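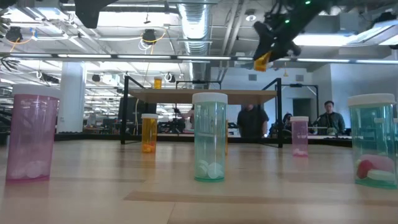
Pill bottles on the table, September

Up at 5:30. Coffee, no breakfast. Drove to the depot lot and parked on the gravel by the fence, same spot as yesterday. Fog until nearly nine.

Second week out. The company sent a letter to everyone's home address. Mine came in yesterday's mail and I read it again this morning in the car. It says the Pondix offer is final and that people who want to come back on their own may call a number. It is signed by Pascal Huet, who used to sign our overtime slips. I didn't call. Dirceu says two people from the night shift did, but he wouldn't say who, and I don't want to know yet.

The count from the vote went up on the hall door. 611 to stay out. I had thought it would be closer. The last one, four years ago, was settled in an afternoon and I barely remember it.

Picket was 7 to 11. Quiet. Three trucks turned around at the gate and one went through. The driver of that one kept his window up and looked straight ahead. Gaëtan yelled something at him and Sandrine told him to save it. She has a way of saying it that works. She and I walked the short end, by the drain, and talked about the back pay. Her figure is 2,000 owed to her from the spring, when they changed the pay system and lost the weekend rate. Mine is less, but I never kept all my stubs. I need to look in the hall closet. There is a shoebox in there with some of them, and maybe the rest are in the folder with the car papers.

Strike pay is 100 a week. It was handed out at the hall at noon and the line went down the steps and past the bakery. I signed, got the envelope and put it in my inside pocket. Paid the phone with part of it on the way home. The rest is for gas and groceries. Rent is covered through the end of the month. After that I will have to talk to Nicholas about the spare room money, or sell the trailer, which I would like to keep.

Meeting at 2. Maëlys Chevalier read out where things stand. The company will talk about the weekend rate but won't put the back pay on the table at all, and they want the schedule change left as it is. Somebody asked about the Farkano site and whether those people would come out with us. She said they meet next week and she could not promise anything. A man in the back said we should take the weekend rate and go in. He got some boos, but there was some clapping too. I didn't do either one. I can see his side of it. He has three kids.

We stayed late stacking chairs. My knee was bad by then from standing. Sandrine wanted to know if I would take the early turn at the gate again and I said yes, if I could have the folding stool.

Home by 5. Soup and the end of the bread. Called my sister and she offered money and I said not yet. Found the shoebox. Stubs for January, February and half of March, and then nothing until May. April is the month I need. I'll ask Dirceu if his are complete, since we worked the same shifts and it would at least show what the rate should have been.

Rain forecast for the morning. Boots are by the door. Need batteries for the flashlight.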